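We use cookies to remember your basket. Accept | Manage

Cernow Double Bowl Sink

A sink for people who wash up properly, and for those who leave it to soak and hope. The big bowl takes a roasting tin lying flat — no more balancing it on one corner. The small one is for rinsing, or for hiding mugs when the doorbell goes. Brushed stainless steel, 23 cm deep, two wastes included. Tap sold separately, as taps always are.
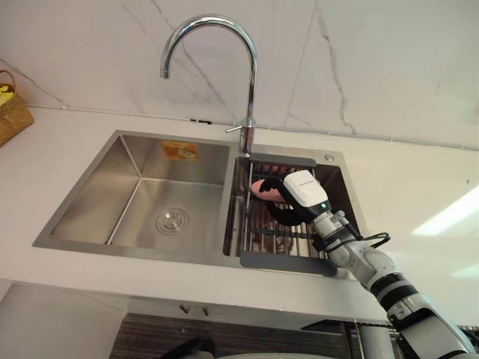 Cernow in a white worktop, with tall chrome tap and grey rod rack over the smaller bowl.

Delivery from Fairclough in 9 working days.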